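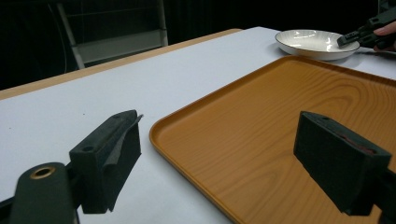 What does a student robotics club do when it has no robot?

The one at Brukley spent a school year teaching by hand. Its members pick up dishes with hand-held grippers, record what the grippers see, and use the recordings to train software that will later run on an arm.

The club meets after classes in a former storage room at Brukley Technical High School. Elango Shenoy teaches physics there and started the club with 6 students. It now has 34, and they work in shifts, two to a table.

The job this spring was table clearing. A student holds a black gripper in each hand, squeezes to close the fingers, and moves a plate onto a tray with a printed wood grain. Then the plate goes back and the next take begins. Round white plates are harder than they look. The rim is shallow, the glaze is slick, and a gripper that comes in too flat pushes the plate along the table.

"The first month they all went too fast," Shenoy says. "They moved like people who were hungry. The software can't learn much from that."

Shaohua Su, a junior, keeps the log. Each take gets a line with the object, the starting spot and the name of the person holding the grippers. Bad takes are marked and kept in a separate folder. By the end of May the club had 186 good takes of the plate task, which Su considers a thin set. She wants more from left-handed members and more that start with the plate near the table edge.

The pads on the fingers wear out. Students glue on new ones between sessions, and there is some disagreement over which glue to use. Su favors contact cement. The freshmen like double-sided tape because it comes off clean, and it also comes off in the middle of takes.

In June the club goes to the Tritgate Student Challenge, where teams are lent an arm for the day and have to run their own trained software on it. Brukley entered last year and scored on 2 of its attempts. The team from Zikdale won with a cup-stacking routine. Shenoy has asked for an early slot this time so the students can check the lighting before they run.

Until then the tables are booked most afternoons. Su has put up a sign-up sheet by the door, and the edge-of-table takes are at the top of it.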